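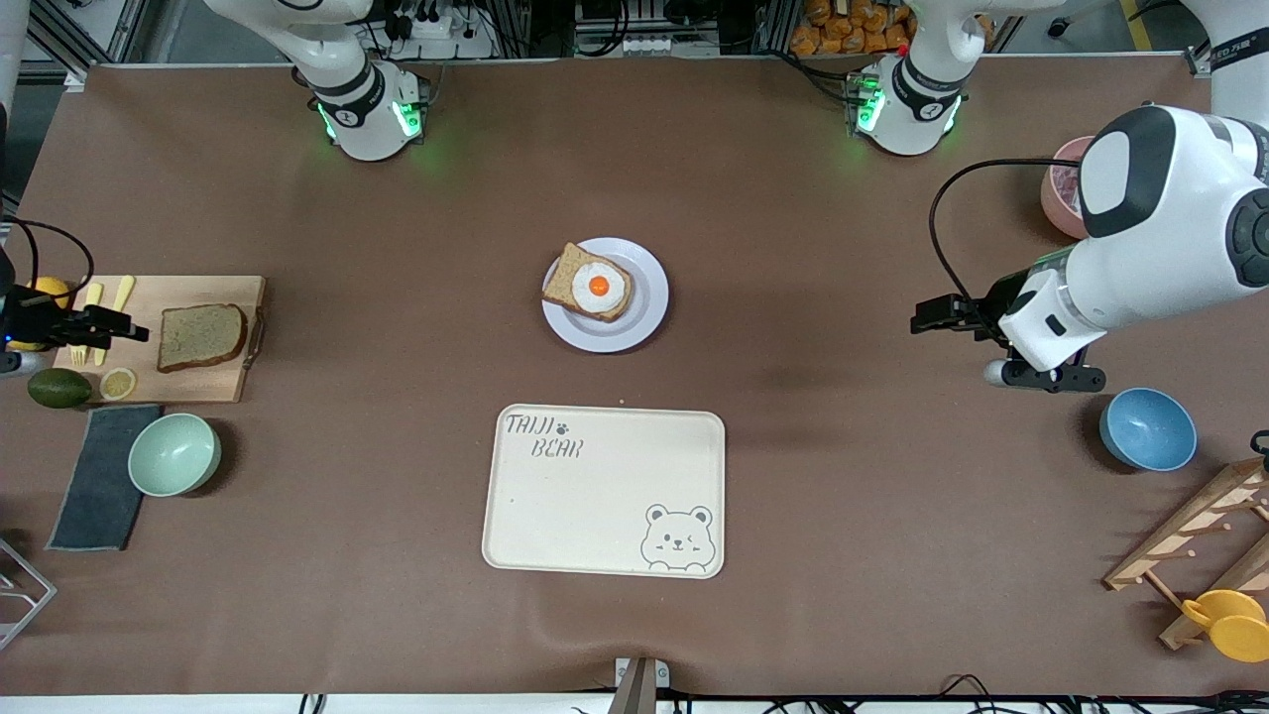

Breakfast things, bowls and kitchen tools on brown paper, with a black gripper over the cutting board.

How do you give a talk to your class?
By Parveen Fakir

Sooner or later a teacher will ask you to stand up and tell everyone about something. It might be volcanoes, or your hamster, or the town your grandmother grew up in. If your tummy does a little flip when you hear this, you are in very good company, and I include myself, a grown woman who has been giving talks for 23 years and still gets wobbly knees at the start of every one.

What is a talk, anyway?

A talk is a way of handing an idea to other people using your voice. Sometimes you bring pictures or a poster to help, and grown-ups often use slides, which are pages shown one after another on a big screen. The slides are only helpers, though. The person talking is the important part.

Pick one big idea

When I was 9, I gave a talk about whales. I had read an enormous library book and I wanted to tell my class every single thing in it – what whales eat, how they sleep, how they sing, the lot! I talked so fast that I had to stop for a drink of water, and afterward my best friend asked me whether whales were fish. (They aren't. They are mammals, like us.)

So before you write anything else, finish this sentence: "After my talk, I want everyone to remember that..." Whatever you put at the end is your big idea. Anything that doesn't help it can stay at home, even if it is very interesting and you are sad to leave it out.

Give it a beginning, a middle and an end

Stories have these, and talks do too. For the beginning, try a question or something surprising. In the middle, tell people what you found out, in an order that makes sense. At the end, say your big idea one more time and then thank everyone for listening, so they know when to clap.

What goes on a slide?

Not very much! People find it hard to read and listen at the same time. If you put 30 words on the screen, your friends will be busy reading them while you are talking, and they will miss what you say. A picture and a few large words are plenty.

Practice out loud

Reading your talk in your head is a different thing from saying it. Say it to a parent, or the cat, or a row of stuffed animals, at least 3 times. If you trip over a long word, swap it for a shorter one. And if you forget something on the day, take a breath, peek at your notes and carry on. Your class won't mind waiting a moment.

Words to know

Audience: the people who are listening to you.
Slide: one page of words or pictures shown on a screen.
Notes: short reminders that you keep in your hand.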